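### 4.2 What the demonstration count hides

Most papers in this area report a single number for the size of their training set, and readers are left to assume that more is better. We are not convinced. Our own pool holds 2955 simulated demonstrations, collected in March by two operators at the Sudville site with the Viltach teleoperation client. On paper that is a healthy figure. When Dehua Wei went back through a sample of 200 episodes, she found long runs in which the starting layout barely changed and the operator had settled into the same approach path, down to the same small pause before closing the fingers. A policy trained on such runs scores well on held-out episodes drawn from the same sessions, and we do not think that score means much.

The Zeng filter, which drops episodes by trajectory similarity, is often offered as a cure. We ran it with the default settings and it removed 58 episodes. By our reading it should have removed far more. It compares joint paths only, so two episodes that differ by a slow start and a wobble near the end pass as distinct, even when the objects sit in the same places. Raising the threshold helped a little, but it also began to discard rare recoveries from failed grasps - the very examples we would most like to keep. 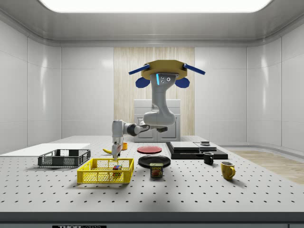 **Figure 3.** Simulated tabletop layout with the gripper over the yellow basket.

Layout variety is the part of the problem we can control, and we have not controlled it well. Prisico, our scene sampler, places objects without any regard for how hard they are to reach or tell apart. In Figure 3 the multicolored cube is in the yellow basket directly under the gripper, while the yellow mug is well away on the right side of the table. A "pick up the mug" instruction would also be unclear here, as there is a black mug on the same side. Cases like this were logged under one task label, and we suspect that some of the gains credited to scale come from the easy half of each label. We therefore held back 600 episodes, split by layout instead of by session, and use only these for the results in Section 5.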